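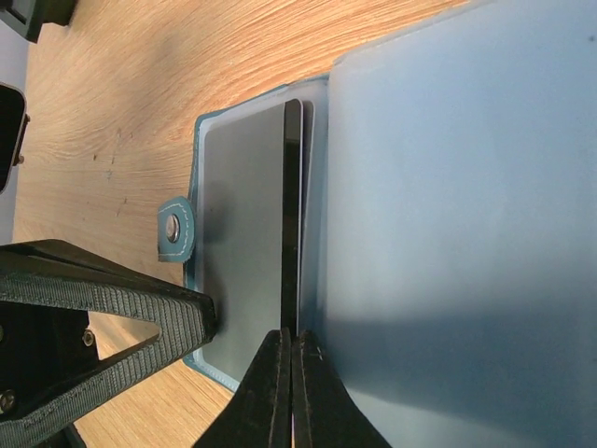
Prevell Library Card Now Opens Doors at Seven More Places in Town

Starting in February, anyone with a Prevell Public Library card can use it for free or reduced admission at 7 local museums, gardens and recreation sites. The program, called Wonditz, had been limited to the library's own branches and the history museum next door.

Cardholders do not need to sign up or download anything. They show the card at the front desk, and staff check that it is current. Adults may bring up to two children under 12 on one card.

The new sites include the Shehu Botanical Garden, the Ravari Street Pool and the Prevell Railway Museum. Admission is free at the garden and the museum on weekdays. The pool will take 30 percent off single swims at all times except during lessons. A full list of sites, with opening hours, is posted at every branch.

"People kept asking at the desk what else the card was good for," said Tamunoemi Ekwueme, director of library services. "For a long time the answer was books, movies and the history museum. We wanted a longer answer."

The library tested the idea last summer with the garden alone. In that period, 1,293 visits were made with a library card, and the garden asked to stay on for the full year.

Wonditz is paid for through the library's existing outreach budget and a grant from the Shehu Fund. Sites receive a set payment each quarter — they are not paid per visit.

Residents who do not have a card can get one at any branch with a photo ID and proof of address. Cards are free for people who live or work in Prevell. The library has ordered 1,000 extra cards for the launch. Older cards with the striped back will still work, but a card with a worn barcode should be replaced before a visit, as some sites scan at the door. Replacements are free through the end of March.

The main branch will hold an information table in the lobby on Monday from 10 a.m. to 4 p.m.

Media contact: Communications Office, Prevell Public Library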